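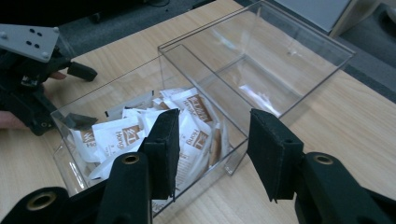 Sachets in the clear container on the table.

Search the archive Go Advanced Clear

Breakfast and tea service in the guest houses
Posted by Éabha Hanrahan, February, 10:40

To all members of the Sirnard hospitality list:

Thank you to those who responded to the draft guidance on single-serve items. The question below was raised by several houses and is answered to the full list.

> Fiachra Hennessy wrote:
> Our house in Skakport has 28 rooms and has always placed
> individual packets in each one. The draft seems to ask us
> to move everything to a shared station in the hall. Is this
> required, and if so, from when? We still hold 1,000 packets
> in the store room and would not wish to discard them. Our
> older guests also prefer not to use the stairs at night.

Houses are not required to remove packets from guest rooms. The guidance asks that each house choose one arrangement and state it plainly on the welcome card. Guests have complained most often where the card promised one thing and the room offered another.

Existing stock may be used until it is finished or until the date printed on the carton, whichever comes first. Packets past that date should not be moved to the staff kitchen. Houses with more stock than they can use may offer it to the Surdu house, which has agreed to accept unopened cartons only. Please write to the office before sending anything.

Where a shared station is chosen, it should be open to guests at all hours and should be reachable without stairs from at least one floor of bedrooms. A house that cannot meet this condition should keep room service for those guests who ask for it. Sugar, tea and coffee should be kept in separate holders, and any opened packet should be thrown away at the next check.

Orders placed through Morkano will continue to be filled in cartons of 50. The smallest order is now 2 cartons. Smaller houses may combine their orders, provided one house is named on the form to receive the delivery.

Comments on the revised text may be sent to this list until the end of the month.

Éabha Hanrahan
Guest Services Office, Sirnard

Comments

innkeeper_west: Does the carton date rule cover honey portions as well? Ours carry a date on the lid but none on the outside.

M.T.: We would gladly share an order with another small house on the coast road.

Fiachra Hennessy: Thank you for the clear reply. We will keep the packets in the rooms and reprint the card.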